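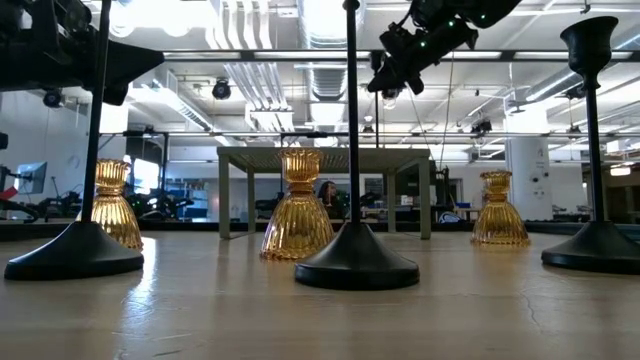 Posted in February by Thomas Santoro
Reading time: 4 minutes
Filed under: Home & Objects / Table Settings

Candle holders are usually sold singly and used in groups, so the grouping is left to the buyer. I have been working out a repeatable way to arrange a mixed set in a line. The set has two types: a black candlestick with a thin stem on a round base, and a ribbed amber glass holder shaped like an upside-down bell. Alternating the two along the table, black then amber, is the default arrangement and the one I would give to anyone who wants a single answer. The stems carry the height and the glass carries the color. Neither type has to do both.

The weakness of the alternating line is depth. If every base sits on the same line, the glass looks like filler between the sticks. Moving one amber holder farther back fixes most of it. I tried a strict line first and disliked it within a minute. A shift of 4 inches is enough on a table of ordinary width. On a narrow console you have less to work with, and 2 will do.

Spacing matters less than I assumed. I measured the gaps between bases for the first few attempts and then quit measuring. The eye goes to the stems, and a stem that leans slightly is far more noticeable than a gap that is an inch too wide. Check the stems from the end of the table, with your head down at the level of the cups. If one is off, turn the candlestick a quarter turn and look again before blaming the table.

The second arrangement separates the types by level. It needs a riser, and any low stand with a flat top will serve. A perforated metal one in pale green has the advantage of being a third color that competes with neither the black nor the amber. Put the candlesticks on top, one at each end and one in the center, and leave the glass on the wood in front. Tall things on a raised surface look very tall, so this belongs against a wall or at the back of a sideboard. It is a poor choice for a dinner table, where people have to see each other. 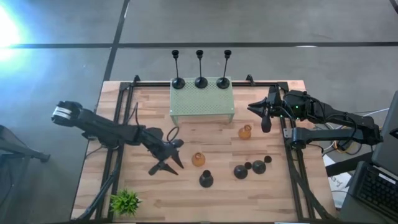

Order of placement

Black first. The candlesticks fix the height and the width of the group, and the glass can then be fitted into whatever space remains. I have done it in the other order and ended up lifting stems over glass, which is a good way to chip a rim.

Pick up a candlestick by the stem, low down, and set the base flat before letting go. Bases that start out touching should be separated by lifting. Dragging metal across a wood top leaves a fine gray line that takes wax and patience to remove. My old table from Melis has one running nearly its full length.

Stage the pieces close together near the middle of the table and move them out from there. Clear the rest of the surface beforehand. It is tedious to work around a stack of mail.

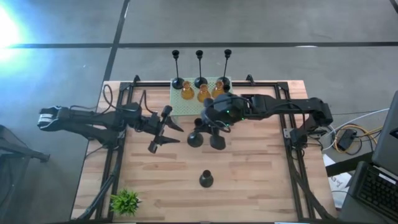 Swapping the levels

The third arrangement reverses the second: glass up, black down. I left it for last and now use it most. The amber pieces are shorter, and raising them brings the colored part closer to the height of the cups on the candlesticks. Two amber holders on the stand, one slightly behind the other, are enough. Daylight through the ribs gives yellow in the thin areas and a darker orange at the edges, and the effect is stronger when the stand is near a window.

Put a candlestick or two directly on the wood beside the stand. One can go up with the glass if the group needs a taller point on that side. Keep it at the outer edge.

Candles: I use plain 7-inch tapers from Aton in the black ones. White or ivory. Colored tapers next to amber glass look muddy. A shim of foil around the foot of the candle cures a loose fit.
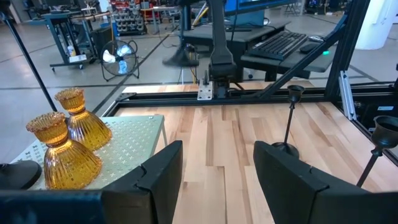
HILTERTON, February

A short addition after a week with the third arrangement on the sideboard. The stand has stayed where I put it. I dusted the glass with a soft paintbrush, which gets between the ribs better than a cloth does. Next I want to try the same layout with a lower riser from Flesum, 5 inches off the table, and see whether the stems still look too tall against it.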